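Terkosier: Recipes for Small Ovens

A text dataset of recipes written for, or bullied into, the countertop oven 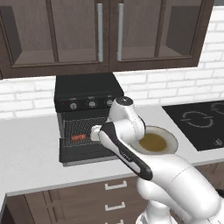

A black toaster oven on a white countertop.

Version 2, May 2023

What's in it

Terkosier is a collection of 2117 recipes in English, all of which claim to work in a toaster oven. We have tested a small fraction of them and can confirm that some of the claims are true. The recipes come from newsletters, club cookbooks, appliance leaflets and the kind of stapled booklet that gets left in a rental cabin next to a deck of cards with no jack of clubs.

The source material was typed in by hand. We tried text recognition first, and it read "1/2 c. oleo" as a surprising variety of things, most of them swear words in other languages.

Each recipe is one record in a plain CSV file. The encoding is UTF-8. If your spreadsheet program turns the fractions into dates, that is between you and your spreadsheet program, but see the section on known problems.

Files

recipes.csv: the main table
steps.csv: the method of each recipe, one step per row
pans.csv: pan names as written, with our best guess at a size
sources.csv: where each recipe came from, as far as we can tell
sample.csv: 100 recipes, for people who want to look before they download

The columns in recipes.csv

id: A short code. It has no meaning. Earlier ids had a meaning and we regretted it.

title: As printed, including quotation marks. There are many "Pizzas."

dish_type: One of 15 labels, listed in the header of the file. The label "other" is bigger than it should be. It holds the savory jello that somehow involves baking, and everything from the Nendport leaflets.

temp_as_written: Free text. Values include degrees Fahrenheit, "moderate," "toast," "the second line," and "as hot as yours goes."

temp_f: A number where the source gave one. Otherwise blank. We did not convert "moderate," having argued over it long enough to lose interest in being right.

time_as_written: Free text, including "until it smells done."

serves: As printed. Old cookbooks had modest ideas about a serving, and several of the casseroles would feed either a family or one person reading a novel.

rack: Top, middle, bottom or blank. Mostly blank. Writers assumed you had a rack and opinions about it.

notes: Anything in the margin that could be read. These are the best part of the dataset. "Too dry." "Made for Easter, too dry." "Better with twice the butter."

How the recipes were picked

A recipe went in if the source said, anywhere on the page, that it was meant for a toaster oven, countertop oven, broiler oven or "your little oven." We did not add recipes that would obviously work but didn't say so. This keeps the rule easy to apply and leaves out a great many perfectly good baked potatoes.

Recipes that begin with "preheat your full-size oven" and then apologize were left out. Recipes that begin with a toaster oven and give up halfway were kept and are marked in the notes column.

Duplicates were a headache. The same tuna melt turns up all over the Prustby newsletters under different titles, with the olives moving in and out as if on a lease. If two recipes matched in ingredients and method, we kept the earlier one. If they differed by so much as a pickle, both stayed.

Cleaning

We fixed spelling in the steps but left it alone in titles and notes. Brand names of canned soup were replaced with the kind of soup. Household names written next to recipes were removed, so "Somebody's Famous Crumble" is now "Famous Crumble," and fame will have to take care of itself.

Units were left as printed. A "small can" has changed size over the years, and the people who knew how big it used to be are not answering our questions in any consistent way.

Known problems

The collection leans hard on cheese. Any model, chart or dinner plan built from it will lean the same way.

Desserts are thin on the ground and tend to be apples.

Fractions in the ingredients field open as dates in some programs. Import the column as text. We have been told about the 3rd of April cup of sugar and do not need to be told again.

The pan sizes are guesses. "The pan that came with it" appears throughout, and the sources rarely say what "it" was. Please don't cite pans.csv in anything with a bibliography.

Cooking times for chicken come from leaflets written in a more relaxed age. They are history, so use a thermometer and a current food safety guide if you plan to eat the results.

Good uses and bad ones

People have used earlier copies to study how home recipes are worded, to practice cleaning messy text, and to settle a dispute about crackers as a topping. All of these seem fine to us.

We would ask you not to run a recipe app directly from the raw table. Somebody will be standing in a kitchen with wet hands reading "the second line," and they will be angry at you first and us second.

Changes in this version

Added the Radonjić booklets, which are strong on stuffed peppers and vague on everything else. Split the steps into their own file. Corrected a sorting error that had put every meatloaf under "beverages" since last August.

License and corrections

The table structure, labels and cleaning work are free to use for any purpose with credit to the Terkosier project. Lists of ingredients are given as found. If you hold the rights to one of the booklets and want its wording taken down, open an issue with the source name from sources.csv and it will come out in the next release.

Corrections go in the same place. Please include the recipe id and say what the page really says. Reports that a dish is too dry should be filed under "notes," where they will have company.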